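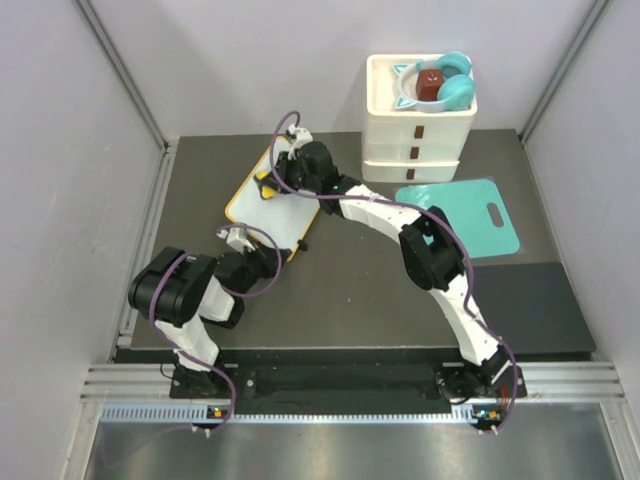 Two robot arms over a dark gray tabletop, one gripper open beside a yellow-framed cutting board.

Hovimton Community Credit Union
Progress report to the Katsaros Foundation
First Step Savings and Small Loans
1 October 2026

Dear friends at the foundation,

We have a lot to tell you this time, and most of it is good. When we wrote in March, First Step had just opened to members and we were still training tellers. Now it runs at both of our branches, and it has become the part of the job that people on our staff ask to work on.

Savings accounts

We have opened 279 First Step savings accounts. Each one starts with a $5 deposit and carries no monthly fee and no minimum balance. The grant pays a match on the first $120 a member saves, and the match lands in the account as soon as the member gets there. We used to plan on paying it at the end of the year. Members told us at sign-up that a year felt very far away, so we changed it (with your approval, thank you!) and the difference at the counter has been wonderful to see. People come in to check on it. One member brought her two sons so they could watch the teller print the new balance.

Automatic transfers from a paycheck are still the easiest way to save, and we now offer them on the first visit. Members with more than one employer, or with hours that change every week, can choose a share of each deposit in place of a fixed dollar amount. That took our core system vendor longer to set up than we hoped, but it works well and we plan to offer it on our regular accounts too.

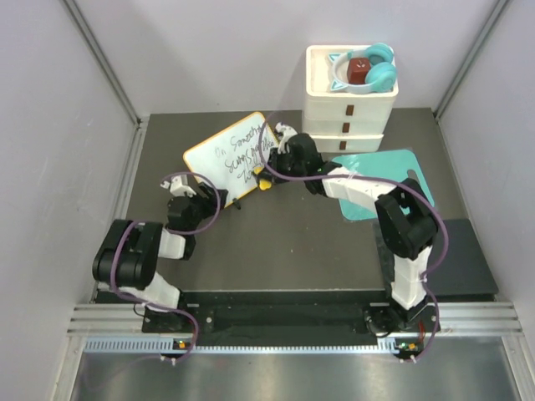
Small loans

We have made 120 small loans under the program. Car repairs lead the list by a long way, then rent deposits, then dental bills. A loan officer looks at pay stubs and the member's history with us, and a low credit score alone does not lead to a no. Most members get an answer the same day they apply.

Late payments have been few so far. Please read that with some care, as many of the loans are still young and the winter heating bills haven't arrived. When a payment is missed, we call within a week and offer to move the due date once without a fee. Members seem surprised to get a call that isn't a scolding, and several have asked to set up automatic payments while they had us on the phone.

Our weak spot is the application itself. The paper form is still four pages and asks for the same address twice. The online version is shorter, but it times out on some phones and loses what has been typed. We have reported this to Zurkuvia, the company that hosts our forms, and a fix is being tested now. Until it is in place, tellers are helping members finish by phone.

Outreach on Kastarau Street

Our Kastarau Street branch stays open until 7 p.m. two evenings a week, and those hours bring in people we never used to meet: warehouse staff, home health aides, cooks on their way to a late shift. The evening budget classes started slowly. We moved them from the upstairs meeting room to the lobby, cut them to forty minutes and put out sandwiches, and now we run out of chairs. Classes are in English and Spanish. We have had requests for Portuguese and are looking for a teacher.

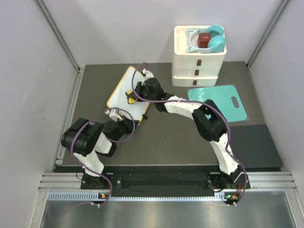
Budget

Spending on matches is slightly ahead of plan, which follows from paying them sooner. Printing and advertising are well under, as most new members hear about us from a coworker or a relative. With your agreement, we would like to move the unspent advertising money into the match pool. A line-by-line statement is attached.

What comes next

Over the coming months we will cut the paper form to two pages, get the online form working properly on phones, and add a third class on reading a credit report. We also want to call every member whose First Step loan is paid off and ask what would have made it easier. I am looking forward to those calls and intend to make a good share of them myself.

You would be very welcome at an evening class. The next report will include repayment figures for the full winter.

With warm thanks,

Ourania Alexiou
Director of Member Programs
Hovimton Community Credit Union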